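Plarkska Building News
06/12/2021

Blue tape grid in Room 1304

The floor in Room 1304 now has a grid of blue tape on it. Rhea Dumlao and Andor Hegyi put it down over two afternoons. People who use the room have asked for a floor reference since August, when the old chalk marks were mopped off between one booking and the next.

The grid is there so that things can be put back where they were. If you set something up in the room and need the same layout next time, write down which cell each item was in and which lines it was touching. A clipboard with blank floor plans hangs inside the door. Please use those sheets and leave the tape itself unmarked. Ink comes through onto the floor covering and we have one stain from it already.

The lines were laid from a snapped string, starting with the center line and working outward to both sides. The lines going across came last. Andor checked the corners with a large carpenter's square and relaid one strip that had wandered. We used more than 60 meters of tape, counting the strip that was pulled up again.

It is ordinary painter's tape. We looked at vinyl floor marking tape from Celaleo, which lasts longer, but Sylvain Marty tried a short piece by the door and it took some of the finish with it when he lifted it. Painter's tape will wear out and need patching. We would sooner do that than replace the floor covering.

Some things to keep in mind when you are working in there:

Lift things over the tape. Dragging a table or a crate across a line rolls the edge up, and after that it catches every shoe and wheel.

Sweep along the lines with the soft broom. The stiff one lifts the tape ends at the crossings.

Do not wet mop. Use a damp cloth on spills and let the spot dry before you press down any tape nearby.

If you need extra marks for your own setup, use another color and remove them when you finish. Green and yellow rolls are in the second drawer of the gray cabinet. Blue is kept for the grid.

If an end comes loose, press it flat with your thumb or the plastic scraper. If it will not stay down, leave a note on the clipboard. Please don't lay a new strip on top of the old one. Two layers are thick enough to tip a level, and the line gets wider each time.

Iveta Štefanec will go over the grid once a month and replace worn pieces. She has asked that floor plans be kept in the folder after use, with a name and a date on each one. A few came back last week with neither, and they are waiting on top of the cabinet for whoever drew them.

There has been a question about naming the cells. For now we count from the door side, letters going across and numbers going away from you. The master plan is taped to the wall above the clipboard. Alfredo Malabanan has suggested small labels on the floor as well, and we will try them in one row before doing the rest.
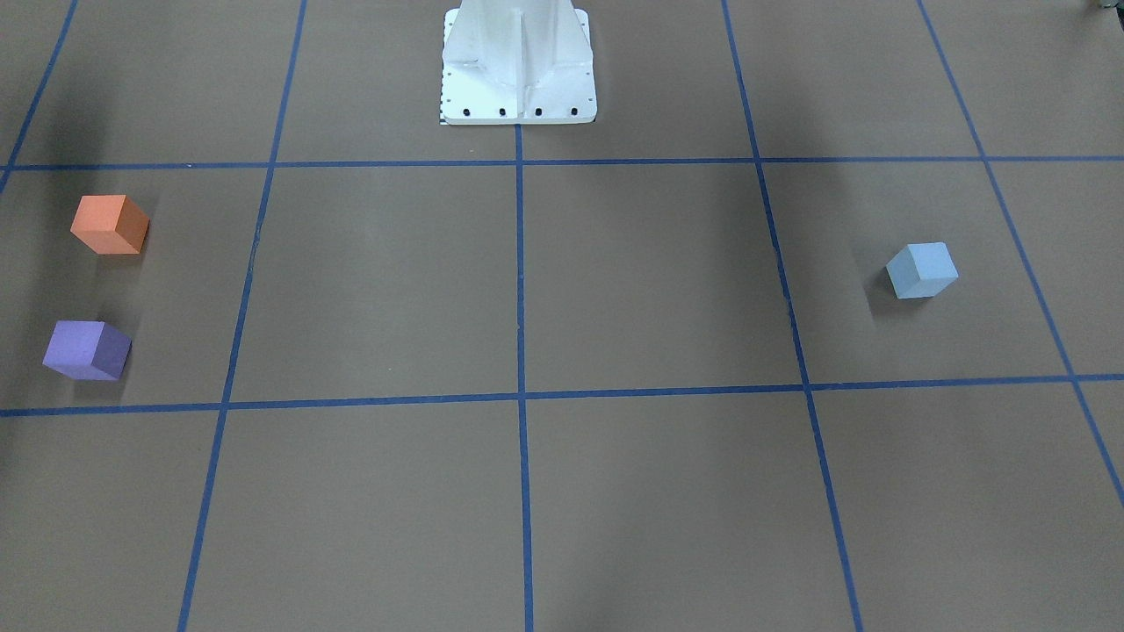
Cabinet keys

The spare key to the gray cabinet is missing from its hook. If you have it, please return it to Alfredo.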